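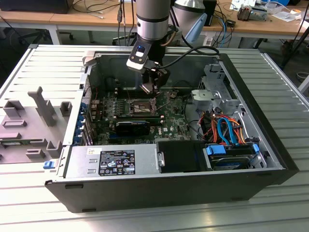

A desktop computer with its side panel off, and the green motherboard inside.

How Does a Computer Remember Things?

Think about what you do when somebody tells you a phone number. You say it over and over in your head until you've dialed it, and then, poof, it's gone! But you still know your own birthday, and you'll know it next June, too. Your brain seems to have a quick kind of remembering and a slow, steady kind, and computers are a little bit like that as well.

The quick kind is called RAM, which is short for random access memory. When you open a drawing game, the computer copies what it needs into RAM so it can get at it in a flash. The trouble is that RAM needs electricity to hold on to anything. Switch the power off and it forgets the whole lot.

The steady kind is called storage. Your photos, your songs and that story you started about the dragon (please finish it, we want to know what happens) all stay in storage, even when the computer is unplugged and sitting in a closet.

Try this at home! Picture your desk as RAM and your bookshelf as storage. A shelf might hold up to 800 comics if you squeeze them in, but your desk only has room for a few open ones. If you want to read another, you have to put one back first. Computers do this kind of swapping all day long, much faster than you or I could.

So when you press "save," you're asking the computer to take what's on the desk and put it safely on the shelf. It's a good idea to do it often, especially in the middle of a really long story.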